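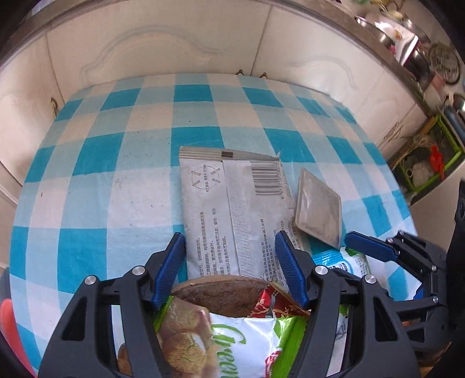
Figure 2. Large white packet lying back side up on a checked tablecloth, with a gray-beige packet to its right.

4.2 Packets and the surfaces they are put down on

The Ilura sample covers 58 households and 346 packaged items recorded on tables, benches and shelves before they were put away. Section 4.1 dealt with rigid containers such as jars, tins and boxed goods. The present section deals with flexible packets, which were coded separately for two practical reasons. A packet has no fixed base, so the position in which it lies says little about how it would be stored. It also changes outline as its contents shift, and coders working from outline alone disagreed more often than they did for rigid items.

Each packet was coded on face, outline and contact. Face records which side is uppermost: front, back, edge or undetermined. The back was identified from features that are seldom repeated on the front, mainly the lengthwise seam, the barcode and blocks of small print. The white packet in Figure 2 was coded as back on all of these grounds. Its seam runs down the centre, the barcode lies to the right of the seam, and a circular diagram of curved arrows with small Chinese labels is printed to the left. Four lines of text on the lower left half are turned sideways relative to the packet's length. Sideways text of this kind was common enough that the direction of print was dropped as a cue for which end of a packet should be treated as the top.

Outline was coded in 5 classes: rectangular, pillow, diamond, stick and irregular. The diamond class was added after the pilot in February, when small flat packets lying skewed to the table edge were being divided between rectangular and irregular with no consistency between coders. The gray-beige packet in Figure 2 was assigned to it. The class describes the outline as it appears from the recording position and makes no claim about the shape of the packet when flattened and viewed from directly overhead. A packet coded as diamond in one record could therefore be coded as rectangular in another. Where this occurred both codes were kept and the item was marked as mixed.

Contact records whether a packet touches, overlaps or stands clear of its nearest neighbour. The threshold between touching and clear was hard to apply. Corners of soft packets often lift slightly from the table, and a gap visible from one side may close when viewed from another. Coders were instructed to enter clear only where the table covering could be seen between the two items along their full facing edges. All other cases were entered as near, and the distinction between near and touching was not used in the analysis. The Stuvetent study used a measured gap for the same purpose, but its items were laid out by the researchers on a plain board and the measurement does not transfer well to ordinary tables.

The table covering proved to matter more than expected. Patterned covers were treated as a separate condition, and checked covers as a subgroup within it. A check of regular size gives the coder a grid against which the length of a packet can be compared, and agreement on relative size was higher on checked covers than on plain ones. The same pattern made small pale packets harder to find. White, light blue and green wrappers lying on a check of similar colours were missed at first pass more often than wrappers on plain wood or a single dark colour. Crumbs, specks and marks on the covering were not coded as items unless a printed or sealed edge could be made out.

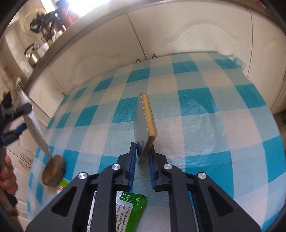
Covers also differ in how they meet the furniture around them. A cloth that hangs over the far edge of a table hides the line where the tabletop ends, and an item near that line may be resting on the top or on a fold. Wrinkles have a similar effect on a smaller scale, lifting one side of a light packet and turning its upper face away from level. For these reasons a tilt of the upper face was recorded but not interpreted. Plastic sheeting laid over or under a cloth was noted where it could be recognised. Shine alone was not accepted as evidence of plastic, as several woven covers in the sample had a coated finish that looked much the same under a strong ceiling light.

Flat objects held or stood on edge presented a further difficulty. They show one narrow side and parts of two faces, and the faces may differ so much in colour and finish that a coder who sees only one of them will name a different object. The Esusine scheme, from which our face codes were adapted, has no entry for this case. We added edge as a fourth value and asked coders to describe each visible face separately before naming the object. Where the descriptions did not settle the matter, the object was entered under a general heading (flat item, material uncertain) and left out of the counts by product type. Some information is lost in this way — a sponge, a board and a stiff packet may all end up under the same heading — but the alternative was a set of confident names that could not be checked.

Printed text was used with similar caution. Coders who could read the language on a packet were able to name its contents in many cases, while those who could not relied on pictures, colour and shape. To keep the two groups comparable, product names taken from text were stored in a separate field in Cuervo and opened only after the outline, face and contact codes had been locked. Packets with a white label panel on a coloured ground were the easiest to pick out at a distance, whichever language was used. Packets printed edge to edge in small type were the most likely to be described only by their size and main colour.

Items partly hidden by another object were kept in the sample if one full edge or one printed panel remained in view. Stricter rules were tried and rejected. Kitchen tables in use are seldom laid out with space between everything on them, and a rule that called for the whole outline would have removed most of the smaller packets, leaving a sample weighted towards large items. Partial visibility was instead entered as a yes or no value alongside the other codes. The results for fully and partly visible packets are reported separately in Section 5, where storage location is compared with face and outline.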